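July, Noradcombe print room, notes from 9.40

Continuing with the Oksanen portrait series (photogravures, issued in monthly parts). Part 3 out of its wrapper this morning. Chalerm Chuensuk lifted the tissue guards and I took the readings.

Plate sizes are consistent to within a millimetre. Paper is a heavy wove, no watermark found under raking light or on the light sheet. Foxing on the title leaf and the first two plates, confined to the margins. The third plate has a handling crease at lower left, old, flattened at some point and not worth touching.

pH by surface electrode, mean of three spots per sheet:

- title leaf 5.1
- plates 5.4 to 5.6
- wrapper 4.3

Wrapper is the problem, as with the earlier parts. The acid has migrated into the title leaf and stopped there. Proposal: interleave with unbuffered tissue, house the wrapper separately in polyester, keep the same shelfmark. Rattana Boonyarit to confirm the shelfmark rule before I relabel anything.

Subscriber list collated against the Bitero transcript. Ours has 121 names, theirs 118. The missing three are all on the verso of the last leaf, so I think they worked from a copy lacking it. Irina Moldovan is writing to them.

Running total of sheets surveyed now stands at 2,024. Spreadsheet and card index agree again after yesterday's correction (two cards had been filed under the sitter and not the photographer).

Dry cleaning test on a spare wrapper: smoke sponge, 15 light strokes, clear improvement in the margin, slight lift of ink on the price line. Stop short of the lettering on the real ones.

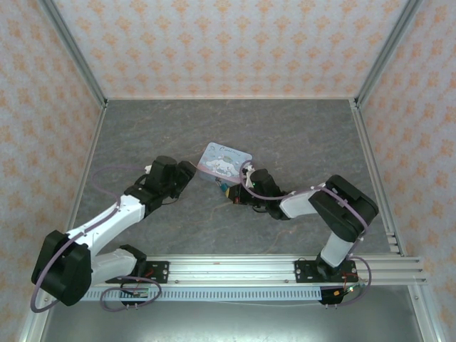

Which tissue goes against the plates themselves?

The unbuffered 12 gsm from the Tarkden order, cut 5 mm over the sheet on all sides. The old guards go into a labelled folder behind each part.

Still to do: Part 4 wrapper, spine measurements for the box, ask Jirayu Mahawong for the key to the plan chest.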